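配布資料 第4回　顧客マーケティング分析（担当：Aurelia Voicu）
2018年3月27日

# 配信キャンペーンの増分測定と対照群の設計

## 1. 今回の範囲

前回はセグメントの切り方を扱った。今回は、切ったセグメントに配信した後で、その配信が売上や予約をどれだけ増やしたかを測る方法を扱う。開封率とクリック率は配信の到達状況を確認する指標であり、今回の対象から外す。用語は以下のとおり統一する。

- **処置群**：配信対象として割り付けた顧客。実際に届いたかどうかを問わない。
- **対照群**：配信対象の条件を満たしながら、無作為に配信から除いた顧客。ホールドアウトともいう。
- **増分**：処置群の成果率から対照群の成果率を引いた値。単位はポイント。
- **帰属**：個々の予約を特定の配信に結びつける規則。

演習では宿泊施設 Plamholm の会員データを用いる。物販の例が必要な箇所では Prendard を使う。どちらも会員番号は匿名化済みで、氏名と住所の列は削除してある。

## 2. 帰属による集計の問題

多くの配信ツールは、メールをクリックした顧客が一定期間内に予約した場合、その予約を配信の成果として数える。Kiretti の標準レポートもこの方式である。計算は簡単だが、配信がなくても予約したはずの顧客が成果に含まれる。

Plamholm の場合、毎年1月に宿泊する会員は、前年の秋のうちに予約を済ませる傾向が強い。この層に秋の案内を送るとクリック率は高く、帰属された予約も多い。しかし同じ条件で案内を送らなかった会員も、ほぼ同じ率で予約している。帰属による成果は大きく、増分は小さい。

逆の場合もある。しばらく来館のない会員への配信では、メールを読んだ後に電話で予約する例があり、クリックの記録が残らない。帰属では成果が過小になる。対照群との比較であれば、予約の経路にかかわらず全件を数えるため、この欠落は生じない。

以上から、帰属の数字を配信間の優劣の判断に使うと、もともと買う見込みの高い層への配信に予算が偏る。担当者の評価を帰属の数字で行っている組織では特に注意が必要である。

## 3. 割付の手順

### 3.1 母集団の確定

割付の前に配信対象の条件を確定し、抽出結果を固定する。抽出後に「やはりこの層も加える」とした場合は、加えた層についても改めて割付を行う。処置群にだけ追加してはならない。現場で最も多い失敗である。

配信停止の申し出がある会員、メールアドレスが無効な会員は、割付の前に除外する。割付後に処置群からのみ除外すると、両群の構成がずれる。

### 3.2 無作為化

会員番号の末尾による割付は避ける。番号が入会経路や入会時期と関係していることが多い。Plamholm では館内で入会した会員とウェブで入会した会員に別の番号帯を使っており、末尾の分布も一様でなかった。会員番号とキャンペーン識別子を連結した文字列のハッシュ値を用いれば、再現可能で、かつキャンペーンごとに独立した割付が得られる。 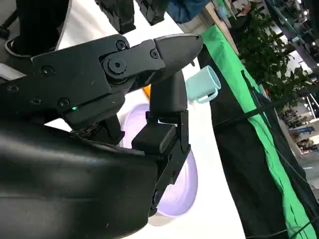 ハッシュによる割付では、識別子を変え忘れると前回と同じ会員が再び対照群に入る。意図した設計（後述の全体対照群）であれば問題ないが、意図せずに起きた場合、過去の配信の影響が対照群と処置群の差に混入する。割付の記録には、識別子、使用した関数、しきい値、実行日時を残すこと。

### 3.3 層別

セグメントごとの増分を報告する予定があるなら、割付もセグメント内で行う。全体で割り付けてから事後に分けても偏りは生じないが、小さいセグメントで対照群の人数が極端に少なくなることがある。演習データでは、来館頻度によって4つの層に分けてある。

### 3.4 均衡の確認

割付後、配信前に次の変数について両群の平均を比較する。

| 変数 | 確認する内容 |
|---|---|
| 直近の来館からの日数 | 平均と中央値 |
| 過去の累計利用額 | 平均、上位の外れ値 |
| 入会経路 | 構成比 |
| 居住地域 | 構成比 |

累計利用額は裾が重いため、法人利用の会員が一方に偏るだけで平均が大きく動く。この変数については対数変換後の値も確認する。差が大きいときに割付をやり直すかどうかは、事前に基準を決めておく。結果を見てから基準を作らない。

## 4. 対照群の規模

対照群を置くことへの反対意見は、ほぼ常に「送らない分の売上を失う」というものである。この損失は対照群の人数と真の増分の積であり、増分が小さければ損失も小さい。増分が大きいと信じる根拠が測定以外にないなら、まず測る必要がある。

他方、対照群が小さすぎれば測定の意味がない。成果率を p、人数を n とすると、成果率の標準誤差は次の式で近似できる。

```
SE = sqrt( p × (1 − p) / n )
```

演習データのうち、ある層の対照群は220人で、期間内の予約者は4人である。成果率は1.8%、標準誤差は0.9ポイントとなる。処置群の誤差を無視しても、1ポイント程度の増分はこの対照群では検出できない。成果が少数の場合は正規近似自体の精度も落ちるため、正確な方法による区間も併せて求めること。

規模を決める順序を次に示す。

1. 意思決定に影響する最小の増分を決める。配信費用と粗利から逆算する。
2. 過去の同時期の予約率を、配信前の成果率の見積もりとする。
3. 有意水準と検出力を決め、必要人数を計算する。
4. 必要人数が確保できない場合は、層を統合するか、複数回の配信をまとめて評価する。

手順1を省略し、「対照群は全体の何割」と慣例で決めている例が多い。割合で決めると、大きい層では必要以上に配信を止め、小さい層では何も分からない結果になる。

## 5. 評価期間

評価期間は配信日を起点とし、両群に同じ期間を適用する。対照群には配信日が存在しないため、割付時に仮の配信日を付与しておく。配信を複数日に分けた場合も、対照群を同じ比率で各日に割り当てる。 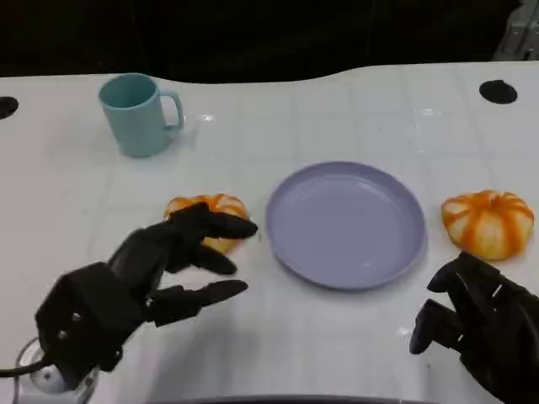
期間の長さは購買周期に合わせる。Plamholm の演習では90日とする。短くすると、予約の前倒しを増分と誤認するおそれがある。たとえば早期割引の案内では、配信直後に処置群の予約が増え、その後は対照群が追いつく。配信後の累積予約率を両群について描き、差が維持されるか縮小するかを確認すること。Prendard のような消耗品の物販では、まとめ買いの後に購入が減るため、同じ確認が欠かせない。

長くしすぎた場合は、他の配信や季節要因による分散が加わり、区間が広がる。偏りと分散の兼ね合いとして扱う。

予約の取消しも問題になる。成果を「予約日」で数えるか「宿泊完了」で数えるかによって結果が変わる。予約管理システム Stoica の出力には両方の日付があるが、取消し済みの予約は既定の出力に含まれない。抽出した日によって件数が変わるので、抽出日を必ず報告書に記載する。

## 6. 割付と実際の配信の不一致

処置群の中にはメールが届かなかった会員がいる。開封しなかった会員はさらに多い。これらを処置群から外して対照群と比較する集計がしばしば見られるが、誤りである。開封した会員はもともと関心が高く、対照群の側には対応する集団を特定する手段がない。分析は割付どおりに行う。

対照群の会員に誤って配信した場合も、割付は変更しない。混入した割合を記録し、割合が大きい場合には増分が過小に出ている旨を注記する。到達率で割り戻して配信を受けた会員への効果を推定する方法は、次回の補足資料で扱う。

家族会員にも注意する。同じ世帯の会員が別の群に入ると、案内の内容が世帯内で共有される。世帯番号が利用できるデータでは、世帯を割付の単位とし、標準誤差の計算も世帯を単位とする。

## 7. 全体対照群

個別のキャンペーンごとの対照群とは別に、一定期間すべての販促配信を止める集団を置くことがある。これを全体対照群と呼ぶ。個々の配信の増分を足し合わせても、配信全体の増分とは一致しない。ある配信で生じた予約が、別の配信で生じるはずだった予約を置き換えるためである。

運用上の要点を挙げる。

- 予約確認や施設の休業案内など、取引に必要な連絡は止めない。
- 構成員は定期的に入れ替える。入れ替え時期は事前に決める。
- 窓口担当者が手作業で送る案内も停止の対象に含める。Kiretti の除外リストは、手作業の送信には適用されない。
- 新規入会者を入会時に一定の確率で加える。加えないと集団が古い会員に偏る。

## 8. 報告の様式

提出する報告には、次の項目を表にして記載する。

| 項目 | 処置群 | 対照群 |
|---|---|---|
| 割付人数 | | |
| 期間内の予約者数 | | |
| 成果率 | | |
| 会員当たり売上 | | |
| 売上の標準偏差 | | |

表の下に、増分の点推定値と信頼区間、配信費用、増分1件当たりの費用を記す。増分の信頼区間が0を含む場合、1件当たりの費用は計算せず「算出不可」とする。区間が0を含むことは効果がないことの証明ではないため、「効果なし」とは書かない。

## 9. 演習課題

1. 演習データの各層について均衡を確認し、問題があれば指摘せよ。
2. 層ごとの増分と信頼区間を求めよ。帰属による成果も計算し、両者の順位が異なる層を挙げよ。
3. 累積予約率の差を図示し、前倒しの有無について論ぜよ。
4. 同じ会員群に次回の配信を行うとして、各層の対照群の人数を提案せよ。用いた最小の増分とその根拠を明記すること。

課題の報告はA4で2ページ以内とし、計算に用いたコードを別ファイルで添付する。課題2の帰属は、クリック後の最初の予約のみを数える方式とする。Stoica の出力で予約日が空欄の行は旧システムからの移行分であり、集計から除いてよい。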